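Let Kids Keep the Small Stuff

August 21, 2023

By Mahtab Jalali

My daughter's school in Oltville sent home a letter at the end of last term asking families to do a "summer reset" of their children's rooms. It came with a checklist. Sort everything into keep, donate and discard. Aim for one shelf of toys per child. Take a photo of the finished shelf for the first day back.

I did not do it. I think the advice is wrong, and I think a lot of parents have been following some version of it for years without asking what it is for.

The argument for clearing out is easy to state. Children have too many things. Too many things make it hard to choose, hard to play for long and hard to clean. Parents end up picking up after everyone. A room with less in it is a calmer room. I agree with most of that. I have stepped on enough plastic to agree with it.

My objection is to who does the choosing, and to what always goes first. When adults clear out a child's room, they keep what cost the most or looks the best. The wooden blocks stay. The picture books with award stickers stay. Out goes the stuff with no resale value: party favors, cracker prizes, stickers with the glue gone, the bag from something, the box from something else.

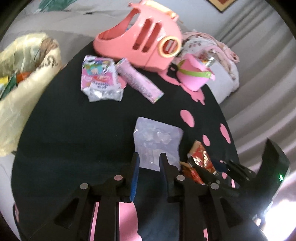
Photo: Mahtab Jalali

To a child, those things are often the best property in the house. They were not chosen by a parent for a reason. Most were not paid for by anyone the child knows. They came from a friend, a machine, a prize bucket or the ground, and the child decided they mattered. That decision is about the only one a five-year-old gets to make without an adult weighing in. What to eat, when to sleep, what to wear in March when it is warm at noon and freezing at four – all of that is settled by someone else.

I grew up in an apartment above a dry cleaner, and I had a cookie tin. In it were buttons, hotel soap, a broken watch strap, foreign coins and the paper tags that came pinned to the finished shirts. My mother cleaned the outside of that tin every week and never opened it. I didn't know then that this was a policy. She told me much later that her own mother had thrown out a similar collection while she was at school, and that she had never fully trusted a closed door after that.

I have told that story to other parents, and nearly all of them have one like it. Minoru Maruyama, who lives two doors down from us, lost a shoebox of bottle caps in a move when he was eight. His parents told him it had fallen off the truck. He is a grown man with a mortgage, and he still brings up the truck.

People who sell order for a living have an answer ready. They say the child won't notice. Put the items in a bag, put the bag in the garage, wait a month, and if nothing is asked for, let it go. I have seen this recommended in print many times. I think it is a bad habit to get into. It may be true that the child doesn't ask. Children fail to ask about plenty of things that bother them, especially when they suspect the answer. And if the child does notice, what they learn is that things vanish from their room and that the people in charge of the house will act puzzled.

We would not do this to another adult. If my husband bagged up my desk drawer and hid it in the garage to see whether I'd miss it, we would have a serious talk. My desk drawer, for the record, has dead pens in it, a key to nothing and the ticket stub from a ferry to Skultska. I could not defend any of it on a checklist.

There is also the matter of learning. Schools like to say that children learn by sorting and comparing. They buy trays of matching plastic bears for this purpose. Meanwhile the same child has a drawer at home where she has worked out that shiny goes with shiny, that some things stack and some don't, and that a flat thing can be hidden inside a book. She made up the categories herself. Some of them make no sense to me, and I've stopped asking her to explain them.

I should be fair to the other side. Some families share one bedroom among four people, and there is no shelf to argue about. Some children are upset by clutter and want help getting rid of it. Babies put things in their mouths, and a house with a baby in it needs different rules about anything small. Food wrappers with food still in them bring ants, and I don't care how special the wrapper is. I am not telling anyone to live in a heap.

I also accept that the amount coming in is a real problem. When I was a child, a birthday party meant cake and maybe a balloon. Now each guest leaves with a bag, and in a class of 23 that is a lot of bags in a year. I would be glad to see the bags go. But that is a complaint about adults and what we buy. We stood in the store and filled the cart. Making the child give up the contents afterward, and calling it a lesson in responsibility, puts the lesson on the wrong person.

What we do at home is simple enough. Each child has one container with a lid. It can hold anything that is dry and isn't alive. No adult opens it, sorts it or comments on it. When it is full, something has to come out before something else goes in, and the owner picks. Everything outside the container is open to discussion, and the floor gets cleared before bed.

The first month was not smooth. My daughter filled her container in one afternoon and then cried because a paper crown would not fit. I wanted to offer her a second container. I didn't, and after dinner she took out a wad of ribbon and put the crown in folded. She has since replaced the crown with something else. I don't know what, because I don't look.
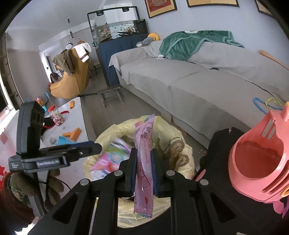 What the checklist gets wrong

The letter from school said that a reset teaches children to "value what they have." I've thought about that line more than it probably deserves. A child who keeps a scrap of shiny plastic for a year already values what she has. She values it more than I value most of the things in my kitchen. The checklist asks her to value what we have picked out for her, and that is a separate request.

It also asks for a photo. I find this the oddest part. The shelf is meant to be seen by a teacher and, I assume, by other parents when the pictures go up on the wall. A child's shelf is now something to be presented well. I know families who bought new baskets for it. One mother I spoke to in the Cladcombe parking lot had moved her son's things into her own closet for the day so that his shelf would look right, and then moved them all back.

My aunt kept a guest room in her house on Tsuji Street that looked perfect and that no one was allowed to sit down in. We slept on the living room floor when we visited. I remember the living room floor very well. I can't recall one thing about the guest room apart from the rule.

I wrote back to the school. I said that we would not be sending a photo, and that I'd be happy to help plan something for the first week that did not involve throwing anything away. I suggested that each child bring one object from home that an adult would call junk, and tell the class where it came from. The teacher wrote back within a day and said she liked the idea but that the checklist had come from the district and she would need to ask. I haven't heard more than that.

If your own letter is still stuck to the refrigerator, you have a couple of weeks left. Clean the room by all means. Wash the bedding, find the library book, get rid of the socks that no longer fit. Then ask your child which things matter, and leave those alone even when the answer is a bag of string.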